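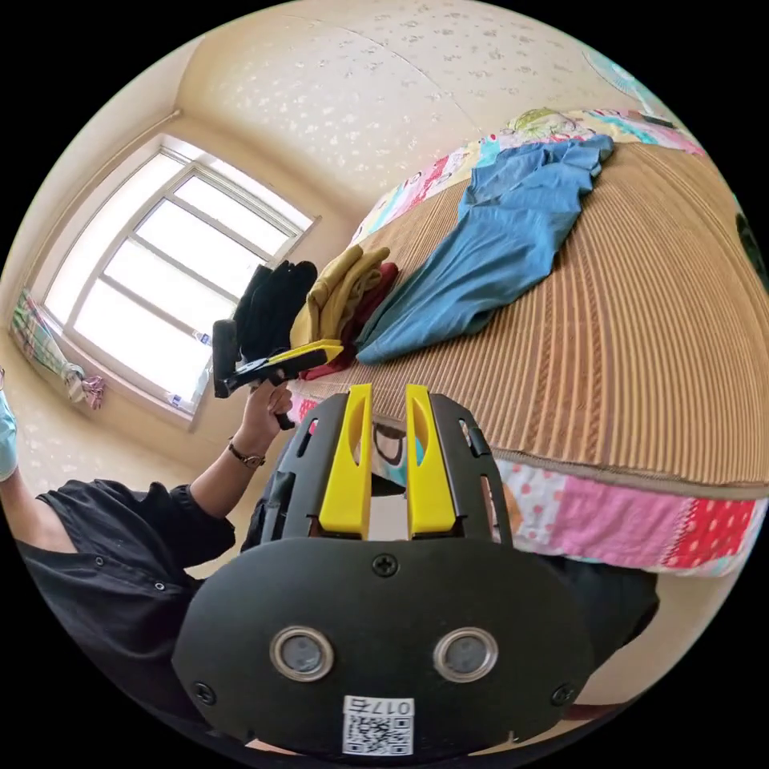 Maureen Tipping

Curstead Hedge Project, progress report to the Zedach Fund
2018-11-13

Hello again, and thank you for being so patient over the late paperwork! The autumn got away from me a bit, what with the rain and then the digger, but I've got plenty to tell you and most of it is good.

The old hedge along Amato Lane is now laid for 123 metres, from the road gate down as far as the big ash. I'd hoped we'd be past the ash by now, but the stretch in the middle had been flailed so hard over the years that there was hardly anything left to lay. We've cut those stumps right back and will let them shoot from the base. It looks brutal at the moment (I've had two letters about it already) but I'm sure it'll thicken up nicely.

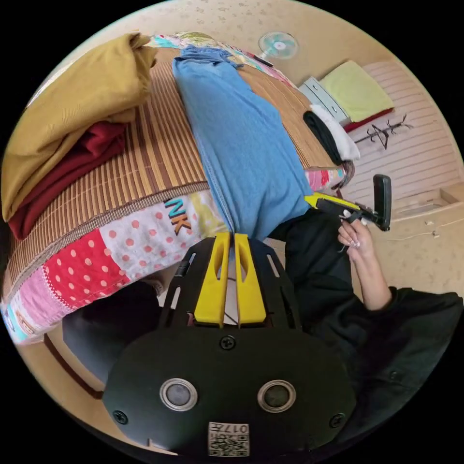
The gaps on either side of the ash are another matter. I've ordered 185 young plants from Ullau Nurseries, mostly hawthorn with some hazel and field maple mixed in, and they should arrive in the first week of December. I did want spindle as well, but they'd sold out and the other place wanted nearly double. I've put the difference towards better guards, as the rabbits on that side are dreadful and the cheap spirals split in the first frost last year.

Money next. We're under on tools and over on stakes, so it more or less evens out. The one thing I need from you is a yes or no on moving the leftover training money into fencing. We ran three training days in place of the four we planned, the last one being rained off, and I can't see it happening before the birds start nesting.
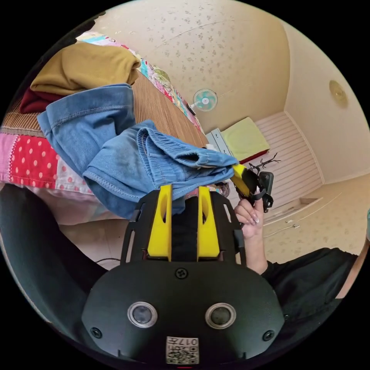

The fencing matters more to me, really. The farmer is happy to keep his sheep off until spring, but after that they'll be in the bottom field and they'd have the new plants down to sticks in an afternoon! A simple stock fence on that side would do it. I've had one quote and I'm waiting for a second, and I'll send you both together along with the receipts for the stakes.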